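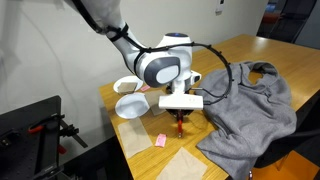

Home Kitchen Pantry Workshop Archive

Restaurant leftovers, revived

2 min read

The doggy bag is the second half of a dinner you already paid for, so it deserves better than four minutes in the microwave with the lid on.

Fries: dry skillet, medium heat, one layer. No oil, they brought their own. Salt at the end.

Risotto never comes back as risotto. Chill it, shape it into patties, brown them in butter and tell people you planned it.

Dressed salad is compost by morning. Ask for the dressing on the side, or eat faster.

Steak should sit out of the fridge while you heat the oven to 250. Warm it through on a rack, then give it one minute a side in a hot pan. Sun-ja Jeon, who cooked at Henari in Grurnumbridge until September, slices hers cold and puts it over hot rice. She is right, and it saves washing a rack.

Fried chicken goes in at 400 on a wire rack. Leave the foil off -- foil is how it got soggy on the ride home.

Pizza wants a covered skillet and a teaspoon of water dripped in beside the slice, not on it. I have done it the other way.

Bread gets a quick run under the tap and then a hot oven. It feels wrong. Do it anyway, and eat it that night, as by Monday it will be a doorstop.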